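From: Saadet Akgül
To: orgate-club list
Date: 2019-09-30
Subject: Re: two-arm task for the January meet

Žofie Baláž wrote:

> I think we should enter Orgate with both arms and let them sort things
> out of the chip case. Ene did a one-arm version last year and got 600
> points. With two arms we could hand pieces across and beat that easily.
> The letter cubes can be our warm-up. Who's in?

I'm in, sort of. I went through the wrist and side views again before answering, and I'm less sure than Žofie about "easily."
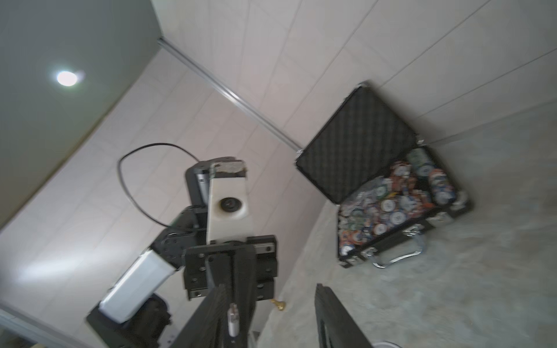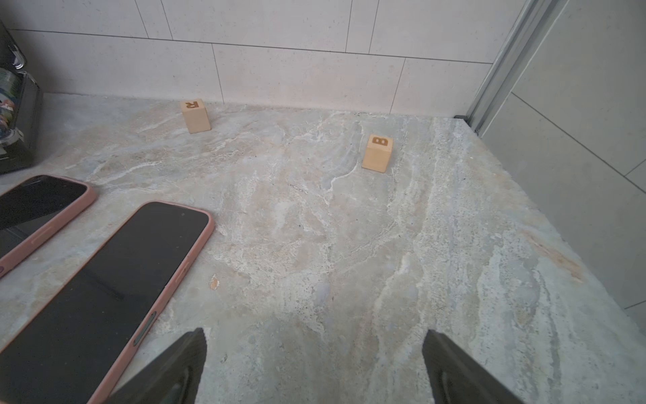
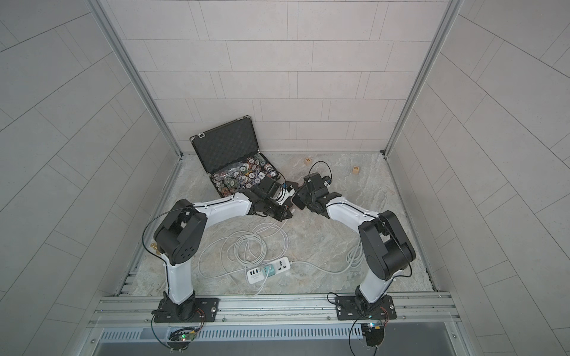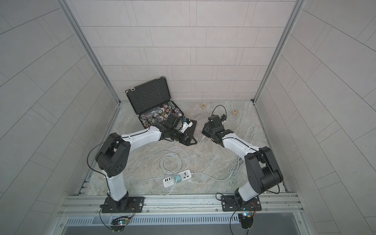
Poker chip case and the R and B cubes, wrist and side views.

My first problem is the chips. They're thin, they overlap, and a heap has no good place to put a fingertip. The cubes I believe in. A cube has flat sides and if you miss by a little you still get it. Calling them a warm-up for chips is like calling parking a warm-up for juggling.

Second, the handoff. Ene got 600 with one arm and no handoff at all. The best score at that meet was 1,089, from the Clarex kids, and they never passed anything either – they just didn't drop much. Each handoff gives us one more chance to drop the thing, and the rules give 8 minutes per run. I'd want to see 3 clean handoffs in a row with a cube before anyone writes "two arms" on the entry form.

Third, plastic bags and white cables. Fingers catch on both. If the plan is to practice with that stuff in the work area, fine, but then somebody has to say so and we keep it that way. I don't want one person tidying and the next person wondering why their program got better.

I also read the Dromov write-up Žofie linked. It says their setup "handles clutter." It doesn't say how many tries that took, and the one table in it leaves out the failed runs. I wouldn't plan our fall around it.

What I'd do: cubes only until the end of next month, one arm at a time, log every run including the bad ones. Then chips laid flat on the floor, one by one. The case last.

If I'm wrong, show me the log and I'll shut up.

Saadet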